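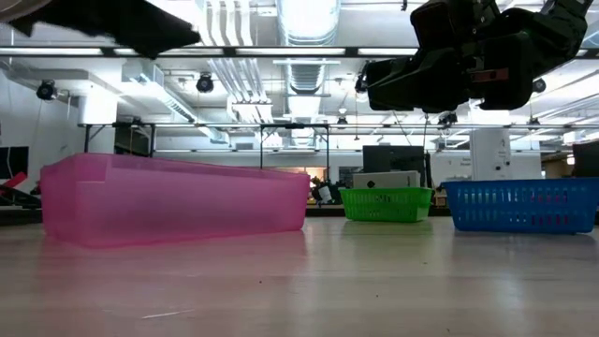

Reader comment: I always read the author's note first, before chapter one, and I feel cheated when a historical novel doesn't have one. Even a page would do. I want to know which parts I can repeat to my sister.

Author's note (historical fiction)

By Meltus Reference Desk
2 Jul 2025
Print this article | E-mail this article

An author's note is a short section of a historical novel, written in the author's own voice, that tells the reader how the story relates to recorded events. It is usually placed after the last chapter. Older books more often put it at the front, where it was called a preface, a foreword or a notice to the reader. The note is not part of the story, although some novelists have written false ones that are.

Contents of the note

Most notes cover the same ground. They say which characters lived and which were made up, where dates were moved, and what the author read. Many also say how the author came to the subject, which may be a family story, a trip, or a box of letters. Thanks to archives and early readers are sometimes included, but in longer books these go on a separate acknowledgments page.

A typical note in a mid-length novel runs from 630 to 1000 words. Notes to novels about recent wars tend to be longer, as living relatives may read them. The longest note published by the small press Trestex came to 3473 words, with a map and a list of changed place names, and was later printed as a pamphlet for book clubs.

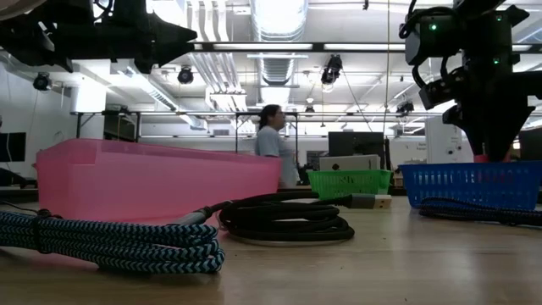 Separating fact from invention is the main job of the note, and authors go about it in different ways. Some go chapter by chapter. Others name only the largest departures and leave the rest alone. The sleeve on a thick coiled cable, braided in black and light blue chevrons, makes a fair comparison: the two colors are easy to tell apart at any point, but neither can be pulled out and still leave a sleeve. A note that tries to sort every line of dialogue into true and untrue runs into the same trouble. Conversations are nearly always invented, even where the meeting is on record, and most notes deal with this in a sentence.

Names are handled separately. Where a real family is involved, the author may change the surname and say so, or change it and say nothing. Towns may also be renamed. Pesus, the river town used in a number of refugee novels from the Sjöberg list, is a composite of several places, and each book's note gives a slightly different account of which ones.

Placement

At the back, the note cannot spoil the plot. At the front it can prepare readers for harsh material, and explain spellings or titles they will meet early on. Some editions split it in two - a few lines on language before the first chapter, and the full account of sources at the end. In e-books the back note is often missed, as many reading devices prompt for a rating as soon as the last chapter closes. Audiobooks vary. The note may be read by the narrator or by the author, and in abridged recordings it is often dropped.
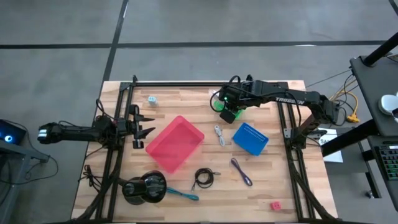 Family stories as sources

Novels built on the memories of relatives or neighbors raise a question that archive-based novels do not. The source is a person, and there may be nothing in writing to check against. Notes to such books often describe the interviews, saying how many years had passed and whether the speaker read the manuscript. Where two relatives remember an event differently, the author may use one version in the story and give the other in the note.

Translation adds a further step. A memory may have been lived in one language, told in a second and written in a third. The translated edition can carry its own note by the translator, printed after the author's, on dialect words and forms of address.
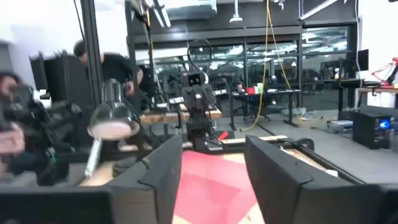
Translators' notes are shorter as a rule, and they are sometimes left out when the book goes into paperback. Sjöberg keeps them in all of its editions. Trestex moved them to its website in March and restored them to print in the next run after complaints from libraries.

Criticism

Some reviewers hold that a novel should stand without explanation and that a long note shows a lack of trust in the reader. Others object to notes that apologize for changes the plot did not need. A more practical complaint is that the note is used for promotion, with the phrase "inspired by true events" on the cover and very little in the back to support it. There is no agreed meaning for the phrase, and publishers apply it to close retellings and to loose inventions alike.

Related articles
Epigraph
Framing story
Historical novel
Oral history in fiction
Translator's preface
Unreliable narrator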